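Tuesday, September 26, 2023
Bench notes, flat-pack stool, legs into seat frame

Continuing from the July page on the shelf unit. Subject now is the white plastic stool, the Stokon one, push-fit legs, no screws in the leg joints as supplied. Purpose is to settle an assembly order and a way of holding the seat so that all four sockets can be reached without shifting the part more than necessary. Parts bin 966.

Parts as received
Seat molding, ribbed underneath, flat rim. Legs are hollow tube, slightly tapered. The instruction sheet has drawings only and shows the seat face down on a floor. It does not say which leg goes first. I checked the sockets with the plug gauge before starting. Three were within what I would call the same size. The fourth was tighter and I marked it inside the socket with pencil so the mark does not show in use.

Legs were checked for straightness by rolling on the glass plate. One has a visible wobble. Set aside, then brought back, as there is no spare and the wobble is in the middle of the length, well clear of the socket end.

Surface
Black cloth on the table, taped. An untaped cloth creeps under the seat when a leg is pushed in at an angle, and after two legs the whole job has moved toward the edge. Clear tape is adequate. The Faltix mat was tried last time and grips better, but it leaves a gray rub on white plastic that does not come off with water. Not using it for anything that has to look clean. The cloth does wrinkle under load. Smooth it before seating each leg, otherwise the rim rocks on the fold and the leg goes in off-axis.

Order of work
1. Seat upside down, rim parallel to the table edge, close enough that the near sockets can be reached without leaning.
2. Near right leg. Start by hand pressure only, with the leg held low at the socket. Holding it high gives leverage, and leverage is what splits sockets.
3. Far left leg, diagonally opposite.
4. Remaining two. Tight socket last.
5. Quarter turn on each leg to settle it, then press.

The diagonal order is a carryover from tightening wheel nuts and I am not certain it matters on a part this light. It does keep the seat from tipping while only half the legs are in.

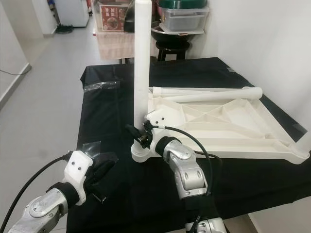
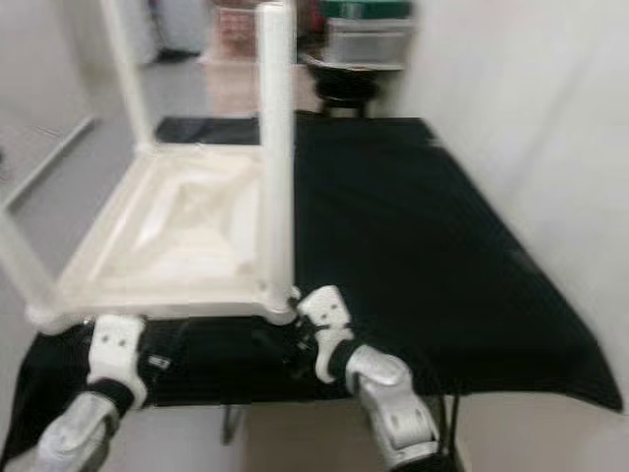
Both with the underside up. The tall upright in each is a leg.

Solène Bailly disagrees with step 3. Her view is that adjacent legs should go in first, near side then far side, because the person fitting them can keep one hand flat on the seat the whole time and never has to reach across a standing leg. She has knocked a leg loose with a sleeve doing it diagonally. She also thinks the quarter turn is doing nothing on this stool: "There's no thread and no bayonet in there. You're polishing the socket. Push it straight and stop when it stops."

Looked into the sockets again with a flashlight after that. She is right that there is no thread. There is a shallow step near the bottom, and a leg can stand on the step and feel finished when it still has a little way to go. My quarter turn probably helps the end find its way past the step, but a straight push with a slight rock does the same. Step 5 to be changed to: press, rock slightly, press again. The adjacent order is still open. I will run it both ways before rewriting step 3.

Seating check
A leg that is fully home has no visible gap at the collar. Feeler gauge, thinnest blade, should not enter anywhere on the circumference. If it enters on one side only, the leg is cocked. Pull it and start over. Do not try to correct it from the far end.

Pulling a leg: twist and draw straight up, with the other hand spread on the ribs close to the socket. Do not pull against the opposite rim. The Guérin strap wrench works on a stubborn one, with a rag between strap and leg. I would limit this to 3 insertions per socket on a stool that is going to be sat on. The fit gets noticeably easier each time, and a fit that has become easy is no longer holding anything. Stools used for trials get a dot of red paint under the seat and stay in the shop.

Lubrication
None. Dish soap was suggested. It would ease the tight socket, and it would also ease the leg back out when somebody drags the stool across a floor. If the tight socket will not take the leg dry, the leg goes back in the bin and we try a different one in that position. Legs look interchangeable but are not quite the same diameter at the end. Worth gauging all of them and pairing the thinnest with the tightest socket at the start.

To do
Replace tape at the cloth corners, it is lifting.
Ask Ralcombe whether they sell single legs. A full stool for one bent leg is poor value.
Try the adjacent order on 2 stools and the diagonal on 2, same person fitting.
Level check on the surface plate, right way up, after an overnight rest. Plastic relaxes and a stool that rocks at first may sit flat by morning.
Return plug gauge to drawer 5.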